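Court Sets Schedule for Evidence Hearing in Skinham Warehouse Arson Case

Defense motion seeks to exclude fuel residue testing; ruling expected before jury selection

SKINHAM — The trial court has issued a scheduling order in the criminal case arising from the fire at the Lemer storage warehouse on Dultby Road. The order sets an evidence hearing for September and directs both sides to file final witness lists before that hearing begins. Jury selection will follow the court's ruling on the pending motions.

The defendant, a former contract employee at the warehouse, is charged with one count of arson of an occupied structure, one count of criminal mischief and 33 counts of reckless endangerment. A plea of not guilty has been entered on all counts. The charges are accusations only, and the defendant is presumed innocent unless and until proven guilty in court.

This release is issued by the Office of Court Information for the use of news organizations and members of the public who plan to attend. It summarizes documents in the public file. It doesn't represent the view of the court on any disputed matter.

Background

According to the charging document, the fire began shortly before 4 a.m. on the lower level of the warehouse, in an aisle used for customer storage units. The structure was occupied at the time by an overnight loading crew. All members of the crew left the building. Eight were treated for smoke inhalation and released.

The warehouse contained 629 rented units. The charging document states that 69 of them were destroyed by fire and that others sustained smoke or water damage. Stored contents included furniture, clothing, bedding, business records and household goods belonging to private customers.

Investigators submitted flooring and debris samples to Alvarado Laboratory Services, a private testing firm under contract to the county. The laboratory's report identifies a petroleum-based residue in several samples. The prosecution has stated in its filings that it intends to present the report at trial through the analyst who prepared it.

Motions before the court

Three motions will be heard in September.

The first is a defense motion to exclude the laboratory report. The motion argues that the samples were held in an unsealed container for part of the time between collection and delivery, and that the custody log doesn't identify every person who had access to the container. The prosecution's written response states that the gap in the log is a clerical omission, that each sample was separately sealed inside the container, and that any question about handling goes to the weight of the evidence and should be left to the jury.

The second is a defense motion to suppress statements made during an interview at the Skinham police station. The defense contends that the interview continued after a request for an attorney. The prosecution contends that the request was ambiguous and that the defendant resumed the conversation without prompting. A recording of the interview has been filed under seal and will be reviewed by the judge before the hearing.

The third is a prosecution motion to admit records from the warehouse's electronic entry system. The records list access codes used at the gate and at the interior doors. The defense doesn't dispute that the records are complete but argues that the code at issue was shared among several employees and can't establish which person used it.

The court may rule from the bench or issue a written decision. If the decision is written, it will be placed in the public file on the day it is signed.

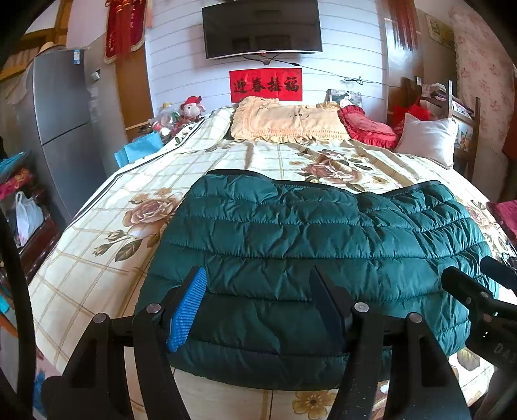
Can a customer who lost property in the fire recover the loss through the criminal case?

A criminal court may order restitution as part of a sentence if there is a conviction, and the amount is set at a separate hearing on the basis of receipts, appraisals or sworn statements. Restitution isn't available before conviction, and filing a restitution claim doesn't extend the deadline for a civil lawsuit or an insurance claim.

Property claims

Customers who rented units at the warehouse may submit a property loss statement to the victim services desk. The form requests the unit number, a list of items, the approximate date each item was acquired and its estimated value at the time of the fire. Copies of supporting documents should be attached. Original documents shouldn't be submitted, as the desk can't guarantee their return.

Items recovered from the undamaged part of the building aren't held by the court. Requests for access to those items should be directed to Lemer. Items collected as physical evidence remain in the custody of the county and can't be released until the case is closed or the judge signs a release order.

Statements already on file don't need to be submitted again. A customer whose mailing address has changed should send written notice of the new address, including the unit number, to the same desk.

A related civil action filed by a group of customers against the warehouse operator is assigned to a different judge. Proceedings in that action have been stayed until the criminal case is resolved. The stay doesn't affect the filing of new civil complaints.

Public attendance

The September hearing will be held in Courtroom 8 and will begin at 9:30 a.m. The hearing is open to the public, with the exception of any portion the judge closes in order to play the sealed recording. Seating is limited and will be assigned in order of arrival. One row will be reserved for persons listed in the charging document as victims and one row for accredited news personnel.

All persons entering the building must pass through security screening. Phones may be carried into the courtroom but must be switched off. Photography, audio recording and live text reporting aren't permitted inside the courtroom without prior written approval. Applications for approval must be received by the clerk before noon on the last business day before the hearing.

Persons who have received a subpoena in this case shouldn't attend as spectators. The court has granted a joint request to exclude witnesses until they have testified. The exclusion applies to all fact witnesses for both sides. It doesn't apply to one designated investigating officer or to the expert witness retained by the defense, each of whom may remain in the courtroom.

Limits on public statements

An order restricting public comment is in effect. The attorneys, their staff and law enforcement personnel assigned to the case may not make statements outside court about the content of expected testimony, the results of any test, the existence of any statement by the defendant, or the credibility of any witness. The order permits them to state the nature of the charges, the schedule and the contents of the public record.

The order doesn't apply to news organizations or to customers of the warehouse.

Next steps

Final witness lists and proposed jury instructions are due before the hearing. The jury questionnaire, which both sides have approved in draft form, will be mailed after the rulings are entered. The court has reserved three weeks for trial. Should either side seek immediate review of a ruling by the appeals court, the trial schedule will be suspended and a revised order issued.

Copies of the scheduling order, the three motions and the written responses are available at the clerk's public counter between 8:30 a.m. and 4 p.m. Standard copying fees apply. Sealed materials aren't available for inspection.

Media inquiries regarding courtroom access should be directed to the Office of Court Information, Skinham Courthouse, main floor. Questions about property loss statements should be directed to the victim services desk in the same building. Staff at both locations can't give legal advice or comment on the evidence.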